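Gourlay House Kitchen Users' Meeting
Minutes, Thursday, November 13, 2025
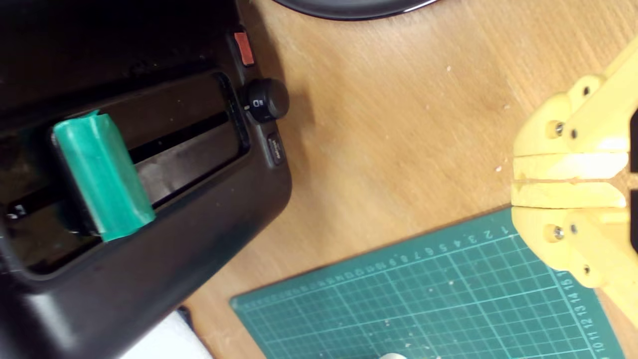 1. Minutes of the previous meeting. Approved with one correction: the kitchen budget is $331, as entered in the ledger.

2. Toaster. The black toaster stays on the wooden table. Users asked for a written rule on what may go in the slot. Agreed: bread only -- no foam, rubber or craft material with the toaster plugged in. The browning knob is to be returned to its lowest setting after use.

3. Crumbs. The tabletop is to be wiped at the end of each session. The crumb tray will be emptied every 2 weeks. A hand brush will be bought from Nodico, cost not to exceed $22.

4. Cutting mats. Use of the green mat on the kitchen table was discussed. Proposal to move all craft cutting to the Murix room carried. Food is not to be prepared on the mats.

5. Replacement fund. Almost $75 is held for small appliances. No purchase proposed. The Bitosura price list will be reviewed in December.

6. Other business. Labels for the shelf -- deferred.

Meeting closed. Next meeting in December, same room.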